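Thilini Kumarasinghe
@thilini_k

Sorting out the breakfast table this month, so a few posts on that. It has been a dumping ground all November and I want it usable again by the time the mornings get properly dark.

Started by taking everything off and wiping it down. Then only the things that get used before 9am go back. Kettle stays by the sink where the plug is. Jam and butter are on a tray in the cupboard.

The big decision was the bread maker. It came secondhand from a woman in Madport and I've had the lid up on it most weekends. It's heavy, so if it lives in a cupboard it won't get used. It gets the front of the table.

Toaster goes at the back. It's a small one and only takes two slices, but there are only 2 of us, so that's fine. Big white thing in front, little cream one behind it, toast up.
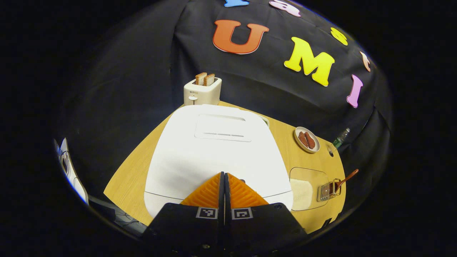
Hammad Shaikh: I'd swap them round. You use a toaster every day and a bread maker once a week at most, and you'll be leaning over it with hot toast.

Fair point from Hammad. I did think about it. The trouble is the bread maker needs room above it for the lid, and I load the flour from the front, so I want to be standing right over it. Will try his way for a week and see.

The loaf I make most is a plain white one, with 64 ml of the water swapped for milk. It goes a bit softer and toasts more evenly. The recipe came from Young-sook Song, who got it off the back of a flour bag.

Let the loaf cool fully before slicing for toast. If you cut it warm it squashes and then the slices are too fat for the slots — I have had to dig one out with a wooden spoon, unplugged at the wall first.

Slices want to be a bit thinner than you'd cut for a sandwich. I mark the first one with the knife and go from there. The ends go in the freezer for breadcrumbs.

Crumbs are the other job. The tray comes out on a Saturday or whenever I remember, gets tipped in the food bin and wiped with a dry cloth. I don't wash it.

Bok-nam asked what the toast looks like on the middle setting. Golden at the crust, which is how I like it. She has hers nearly black.
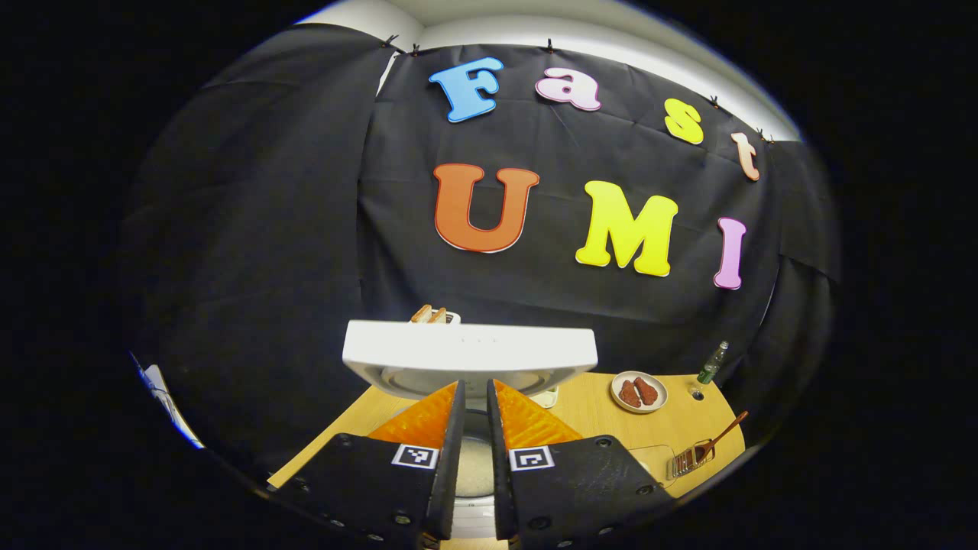 Two slices up, brown at the crusts.

Next job is the shelf over the sink. I've got a box of odd lids to match up first, so that might take a while.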